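Getting More Years Out of a Fabric Desk Chair

I love a good chair rescue. There is something so satisfying about taking a seat that squeaks, sags and smells faintly of every lunch you ever ate over it and bringing it back with a vacuum, a hex key and an afternoon! I've done this with dining chairs, a piano stool and one truly awful recliner, but desk chairs are my favorite, since they get the most use and the least attention of anything in the house.

These are the tips I keep coming back to. Skip around as you like.

Start with the vacuum, and start dry

Any water you put on a dusty seat turns the dust into mud and sends it down into the weave. So vacuum first, and go slower than you think you need to. The upholstery head is fine for the flat part. For the seam that runs around the edge of the cushion you want the crevice tool, and if yours is too wide (mine is), tape a drinking straw to the end and work your way along with that. It looks ridiculous and it pulls out an amazing amount of grit.

Pet hair is its own project. Put on a damp rubber dish glove and drag your hand across the fabric in one direction only. The hair rolls up into little ropes you can pick off. A window squeegee does the same job on a big flat seat, and quicker.

Find the tag before you open a bottle

Flip the chair over or feel along the underside of the seat for a cleaning tag. W means water-based cleaners are fine. S means solvent only, so keep the water away. WS means either, and X means vacuum only, which is sad news but good to know before you start. No tag? Test a spot at the very back of the seat underside, let it dry overnight and look at it in daylight.

My everyday cleaner for W fabrics

1000 ml of lukewarm water
1 teaspoon of clear dish soap
1 tablespoon of white vinegar

Stir it, don't shake it, or you'll be chasing foam all over the place. Dip a white cloth, wring it until it barely drips and blot. Use white because colored rags can bleed, and I have a faint pink patch on a piano stool to prove it. Work from the outside of a stain toward the middle. Then go over the same area with plain water, wrung out just as hard, because leftover soap grabs dirt and you'll have a gray ring there within a month.

Clean the whole seat, too, even if the stain is the size of a quarter. A single clean circle in the middle of an old cushion stands out more than the coffee did! 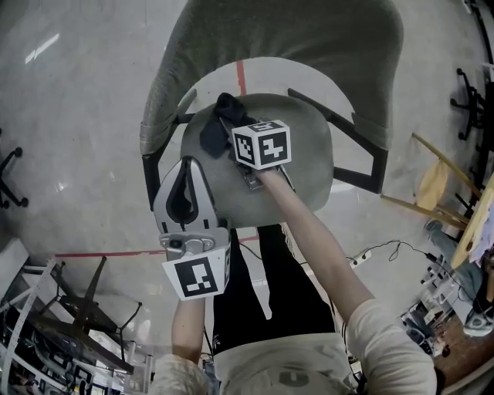 Drying takes longer than cleaning. A padded seat can feel dry on top and still be damp a good inch down, and that is where the musty smell comes from. Press a folded towel into the seat with your full weight, swap it for a fresh one, and keep going until the towel comes up dry. Then aim a fan across the cushion and leave it alone. I do mine after supper and don't sit down again until the next morning. Skip the hair dryer on high, which can set a stain and will shrink some synthetics.

Stains I've actually beaten

Ballpoint ink: rubbing alcohol on a cotton swab, dab, turn to a clean side, dab again. Test first, please.

Coffee with milk: the everyday cleaner, twice, with a full dry in between. The milk is what smells later, so don't stop when the color is gone.

Chocolate: let it harden, scrape it with a spoon, vacuum the crumbs, then clean.

Grease: cornstarch, a heavy layer, left on for a few hours. Vacuum it up and repeat if the powder came away looking yellow.

Candle wax: a bag of ice on top until the wax goes brittle, then snap it off in flakes.

Chase down the squeak

Most squeaks come from a bolt that has worked loose, so get the hex keys out before the oil. Turn the chair upside down on a blanket and go around every bolt underneath. Snug them all first, then go around a second time to tighten. If you crank one down fully before touching the rest, the bracket pulls crooked and you've made yourself a new squeak.

Still noisy? Wipe the moving joints clean and use a tiny bit of white lithium grease. Cooking oil works for maybe a week and then turns into glue. I learned this on the recliner.

Bolts that refuse to stay tight want a drop of removable threadlocker. Get the removable kind. You will want that bolt out again someday.

Wheels deserve ten minutes

Pull each caster straight out of its socket. Most of them pop loose with a firm tug, and a flat pry bar will persuade the others. Snip the wound-up hair and thread with a seam ripper, which is so much better at this than scissors that I now keep one in the toolbox. Wash the wheels in warm soapy water, dry them well and push them back in until they click.

The set on my own desk chair was cracked, so I replaced it with casters from Rindeo, the soft kind for wood floors. My total came to 429 pesos, as I was down visiting family in Ignacio at the time and the hardware store there had a whole bin of them. Measure the stem before you buy! They look identical hanging on the rack and they are not.

Small repairs to the fabric

A pulled thread should never be cut. Poke it back through to the underside with a blunt needle and work the fabric gently with your fingers until the pull relaxes. For pilling, a battery sweater shaver does a lovely job on a seat. My Zovent shaver has done every cushion in the house and is still going on its second blade. Keep it flat and keep it moving.

If a seam opens, use a curved needle and upholstery thread and close it with a ladder stitch. Regular sewing thread will snap the first time you plop down. I bought a 70-yard spool at the Prasdale flea market and I expect to leave most of it to my grandchildren.

A rhythm that works

Vacuum once a month. Tighten the bolts when you change the clocks. Do the full wash twice a year, and pick a dry stretch of weather for it. I do one of mine in February, when the heat is running and the indoor air is so dry that a cushion is ready in half the time.

Next I want to tackle the arm pads, which have gone sticky. Baking soda paste got me partway there and I'll write it up once I've tried it on the second one.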